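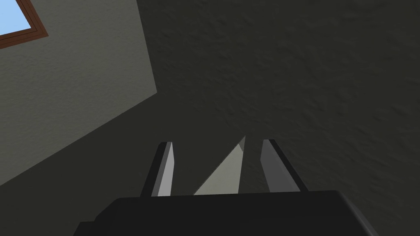

Fig. 4 Ceiling, wall and window

Contents Previous Next Glossary Index

Chapter 4 Damp, draughts and the air indoors

Start with the air. Most people look at a wall when they get a stain on it, and the wall is usually the last place the trouble shows up. Water vapour comes off cooking, showers, wet washing on a rack, people breathing all night with the door shut. Warm air holds plenty of it. Cool the air and it can't – the water has to go somewhere, so it lands on whatever is coldest. Glass first, usually. Then outside corners, the bit behind the wardrobe, the ceiling near the eaves.

That is condensation. Not a leak, not rising damp. Three different problems, three different fixes, and teh wrong fix costs money. Key terms for this chapter: dew point, relative humidity, cold bridge, trickle vent.

Fiorella Costa kept a diary of her flat in Tekcombe for one winter. Readings morning and night, windows open or closed, what was cooked. We use her notes all through the chapter, so keep a finger in the appendix. Her worst week was in February. Heating off all day, on full at night, washing indoors. Colour of the bathroom ceiling by the end – grey.

Shares 500 Comments 4
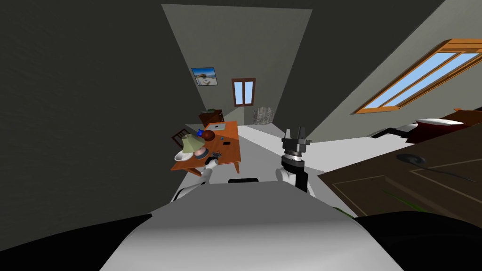 TEKCOMBE, 30/12/2018

A dark grey wall tells you less than a white one. Mould spots hide on it, so does the tide mark from an old leak. Use your hand and a torch. Feel low down, then in the corners, then beside the window. Write down what you find before you turn the heating up, not after.

Amirul Latuheru, a plasterer, puts it more bluntly in his letter to us: "Paint over it and you'll see me again in a year." He charged one owner in Trosel over 1000 dollars for a ceiling that needed a fan and nothing else done to it. The owner had insisted. More on that job in section 4.2.

Before you go on, try this at home. Cold glass of water on the kitchen bench, lid on a simmering pot, ten minutes. Watch the outside of the glass. Then take the lid off and do it agian with a fresh glass. Note the room temperature both times – you will need it for the dew point table in section 4.1.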